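**Nota de prensa — mayo**

# Ekar presenta Hopkin, la estantería de cubos blanca para cuartos pequeños

Soy Segundo Cusi, llevo el diseño de muebles en Ekar y este mes me toca contaros algo que me hace muchísima ilusión: Hopkin ya está a la venta. Es una estantería baja, blanca, de huecos abiertos, y la hemos dibujado pensando en esos dormitorios donde la cama se lo come todo y uno acaba dejando las llaves en el suelo (yo el primero).

La montamos en una habitación pequeña con suelo de madera clara, que es donde queríamos verla de verdad. En una nave de exposición todo parece cómodo; en un cuarto así se nota enseguida si un mueble estorba al pasar.

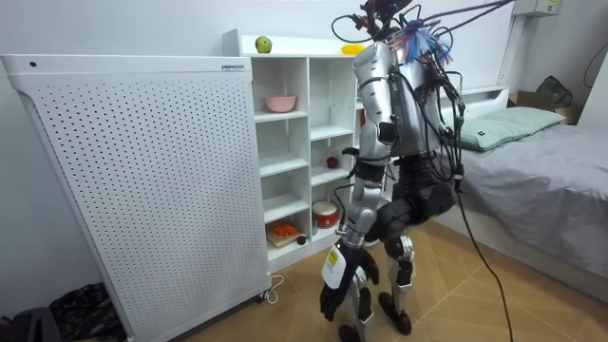 Oliwia Dudek, mi compañera de taller, insistió mucho en el blanco. Yo quería un tono arena y perdí la discusión, y menos mal, porque en una pieza con poca luz el blanco se agradece un montón. También fue idea suya dejar los huecos sin puertas: metes la mano, coges lo que sea y listo.

Lo que más me gusta es la parte de arriba. Lleva un reborde por detrás y por un lado, así que puedes dejar fruta sin miedo a que acabe rodando por detrás del mueble. En casa la tengo con manzanas encima y un cuenco rosa en uno de los cubos, y el resto lo voy llenando y vaciando según la semana. 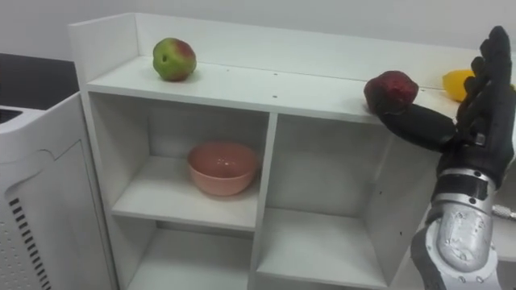 «Queríamos un mueble que sirviera igual para libros que para el desayuno», dice Segundo Escobar, responsable de tienda (sí, somos dos Segundos, y el correo nos llega cambiado cada dos por tres). La primera tirada es de 600 unidades y después del verano haremos otras 1.000, si el taller aguanta el ritmo — que yo creo que sí.

Hopkin se puede encargar en nuestra tienda de Drustcombe y a través de los distribuidores de Zivix. Viene desmontada, con la tornillería y unas instrucciones que hemos reescrito enteras, ¡por fin en un castellano que se entiende!

**Contacto de prensa:** Radosław Kozłowski, Ekar. Para muestras y préstamos, preguntad por Edmund Malinowski en la tienda de Drustcombe, por las mañanas hasta las dos.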